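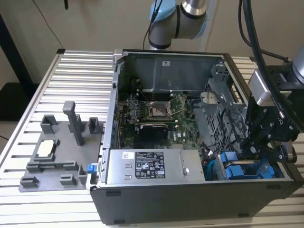
4.2 Drive cage localization and approach planning

The disassembly planner receives a target list from the task layer and asks the perception stack for a pose for each part. Large parts such as the power supply are registered against the chassis model using the fixed workspace camera. Drive latches are small, and the error left over from chassis registration is too large to plan a grasp on them. For these we use a second estimate from the wrist camera.

The wrist detector was trained on 3113 labeled views. It segments blue plastic first and then fits the latch pair as a single rigid template, with the spacing between the two latches held fixed. Fitting the pair together reduced swaps between neighboring latches, a common failure in our earlier single-latch detector. Cables are handled as soft obstacles: the planner may pass near them but pays a cost that grows with the overlap between the swept gripper volume and the cable mask.

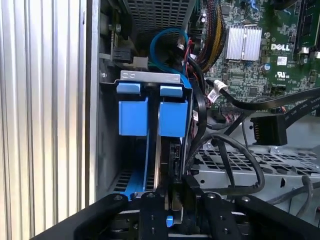
Figure 4. Wrist camera view of the drive cage with its two blue latches. A blue SATA cable runs down toward the cage from above.

The approach controller runs in two phases. In the first, the arm follows the planned path to a standoff pose with position control only. In the second, visual servoing closes the remaining distance, and the pose estimate is refreshed every 200 ms. If 4 estimates in a row disagree with the chassis model, the arm backs out along the same path and the planner is called again. The gripper's own outline is masked before segmentation, using the current joint state and finger opening, so that the fingers do not hide or distort the lower edge of the template.

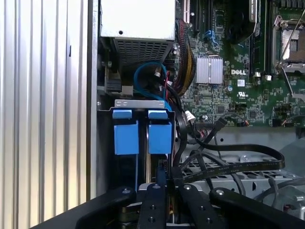
4.3 Logging and replay

Both camera streams, the joint states and all planner calls are written to one log with a shared clock. Replay runs the same nodes as the live system.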